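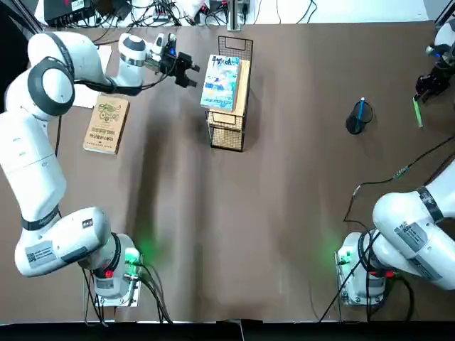
Wire basket, brown table, Saturday morning.

Right, so the car is moving house before I am! Thread on getting a 2-door hatchback from Lasinmont down to the coast without driving it myself.

Rang three transport firms in the end. Quotes were all over the place, and the one I liked best was Stiren at £474, door to door on an open trailer. Cloltier came in lower but wanted me to meet the lorry at a depot 9 miles off, at six in the morning. No thank you.

Fatima Swanepoel (my brilliant neighbour, moved two cars last November) told me to ask every firm the same thing: is the price fixed once it's booked? One of them went very quiet at that!

Next tip, also hers. Run the tank down to about a quarter. I'd just filled up, of course, so I've been offering lifts to anyone who'll have one.

Also learnt that you can't just pile your boxes in the boot. Stiren's limit is one small bag, below window height. The lamp is coming with me on the train then.

Driver is a Mr Zakharchenko, who phoned last night to ask how wide our road is. Loved that he asked! The lorry won't fit past the chapel so we're meeting in the lay-by, 400 yards down the hill.

Jobs left: wash the car so I can see the scratches properly, photograph all four sides, write down the mileage, dig out the spare key, take the parking permit off the windscreen.

Pick-up is between eight and noon. Will add to this once she's on the trailer. If you've sent a car by lorry before, tell me what you forgot!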